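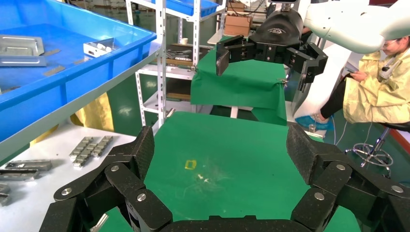 On Mon 30 September I attended the open day held by Paiva at its Ridby site, at the invitation of Lindsay Hinds, with whom I have corresponded on assembly matters for several years. I set down my impressions for readers of this blog who were unable to attend.

The morning was given over to a talk by Fadime Dursun on the Julonley project, under which robots fitted with multi-fingered hands are being taught to pick up and place small metal parts. Ms. Dursun spoke for longer than scheduled and took questions throughout. Her group set itself a target of 1,000 recorded picks by the end of August and finished the month with 497. She gave the figure without embarrassment and said that most of the lost time had gone into fingertip pads, which wear faster than the supplier had led them to expect.

Visitors were then admitted to the work area in groups of 14. The cell was more modest than I had anticipated. The hands work over tables covered in green cloth, and parts are kept close by: small metal blocks set out in two rows on a white tabletop, with a blue plastic tray holding a bracket and a sheet piece on the shelving next to it. I was pleased to see the hands at close range. The links are black and fastened with plain round screws, and the fingertips have a textured surface that I would have liked to handle.

A visitor from Orel asked whether a simple two-jaw gripper would not do the same work at lower cost. Ms. Dursun agreed that for the blocks alone it would. The brackets and thin strips are the reason for the fingers, in her account, and she expects to have better evidence on the strips next year.

I should record 2 small complaints. Parking at Ridby was inadequate, and the printed program gave the wrong building for the afternoon session, so that several of us missed its opening remarks. Ms. Hinds has promised to send me the slides. I shall post a note on them once they have been received and read.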